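About Us

Gravside is a software company. We write the programs that allow two-armed robots to handle cloth: to find it, take hold of it, open it out and fold it. We do not build arms or grippers of our own, and our work begins where the hardware ends, with perception, planning, control and the tools that join them together.

The company was founded by Elvira Villca, who remains its director and still reviews every major release. We are a team of 13, and most of us came to the field from control engineering or computer vision. Two colleagues joined from the laundry trade, and their knowledge of how fabric behaves in daily use has shaped a good deal of our planning work.

What we do

Cloth is a difficult material for a machine. A box keeps its shape when it is lifted; a jumper does not. The same garment can lie in a great many ways, and much of it may be hidden beneath itself. Software written for rigid parts tends to fail on it, and for this reason we have chosen to work on soft goods alone.

Our methods rely on records of people doing ordinary household tasks with hand-held grippers. We gather these in furnished rooms as well as at the bench, so that our perception software learns from patterned bedding, strong window light and crowded shelves.
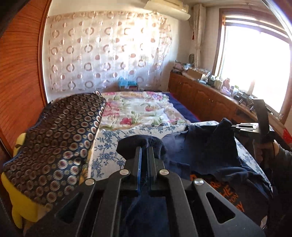 Handling dark cloth on a made bed with two hand-held grippers.

From these records we train and test three connected products.

Zerkolton is our perception package. It separates a garment from whatever lies under it and marks the edges, corners and folds that would make a sound place to grip. Dark fabric on a printed sheet is among the cases we test before each release, as is fabric lying on other fabric of a similar colour.

Gredis is our planner. Given the output of Zerkolton, it proposes a short series of moves for one arm or two, and it revises that series after every move. Should the cloth slip or land in an unexpected way, Gredis plans again from the new position and does not return to the beginning of the task.

The third product is our control layer, which carries no trade name. It runs 200 times a second and governs the opening of the fingers, the speed of the wrist and the distance kept between the two arms. It has been written so that a customer's own engineers may read it, alter its limits and trace any stop to its cause.

How we work

Each project begins with a visit to the place where the software will be used. We consider the lighting, the surfaces and the range of items to be handled before any agreement is signed, and we will say plainly if we believe the task is beyond our present methods.

Recordings are then gathered, checked and labelled. Our labelling tool displays the finger opening beside the picture, and a reviewer can step through a single fold at whatever pace is needed. Every recording is checked by 2 reviewers, who work separately. Where they differ on the moment of a grasp or a release, the recording is set aside for discussion at the monthly data meeting.
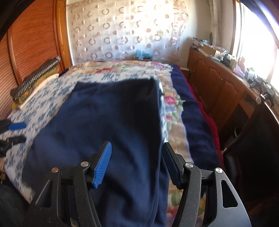
A folded navy garment on layered bedding, between the gripper fingers.

We keep a fixed set of test recordings apart from all training material. It is renewed each March, and earlier sets are kept so that new versions may be compared with old ones. Customers receive the full results, including the failures, with every release - a practice we have followed since our first contract.

Privacy and consent

All recording in homes takes place with the written consent of the household. Occupants may ask for material to be withdrawn at any time. Access to raw recordings is limited to the data team, and names or papers that can be read in a picture are masked before the material is passed on to anyone else.

Training and the Sánchez Fellowship

Gravside takes on 5 trainees each year. Trainees spend their first weeks on recording and labelling before they move to one of the software teams. The Sánchez Fellowship supports one further place, for a graduate who wishes to study the planning of two-armed tasks. Fellows are free to publish their findings.

Working with us

We welcome enquiries from robot makers, care providers, commercial laundries and university groups. Enquiries should state the items to be handled, the type of arm in use and the setting in which it operates. Applications for trainee places and for the fellowship are handled separately, and details are given on our Careers page.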